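Notes on the Planning Stack: Why the Near Bar Is Now a Collision Object

Our group at the Larkley office maintains the motion planning layer that sits between Zunalico, the task scheduler, and the arm controller. This post records the changes made to that layer in August, together with the reasoning behind them. It is intended for colleagues in Fellville who will be merging the same branch, and for anyone else who follows this page.

The release was tested entirely in simulation. The regression set contains 154 start and goal pairs, each run with five random seeds, and a plan is rejected if it takes longer than 30 milliseconds to return.
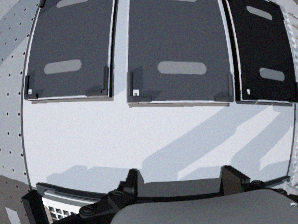
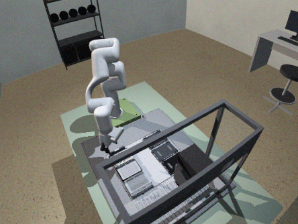 Collision geometry was the main source of rejected plans in the previous release. The Pavliuk importer, which converts our layout files into planning meshes, wrapped every fixture in a convex hull. For most objects this is acceptable and fast. For the open metal frame over the near half of the work table it was a serious error, as the hull filled the space between the bars and the planner regarded the tray beneath them as unreachable. The importer now treats each bar and post as a separate capsule. The tray, the dark square container and the long grid-like rack remain simple boxes - their interiors are handled by the grasp module, and the planner has no need of them.

A second change concerns the wrist view. Shadow edges on pale surfaces were being passed to the segmentation step as object boundaries, and ticket 2909 collects the resulting false obstacles. The filter now compares each edge against the depth channel and discards it when no step in depth is found. The threshold is stored in the layout file and may be set separately for each surface.

Colleagues merging the branch should delete their cached meshes first. The importer does not yet detect the old format, and it will load a stale hull without a warning.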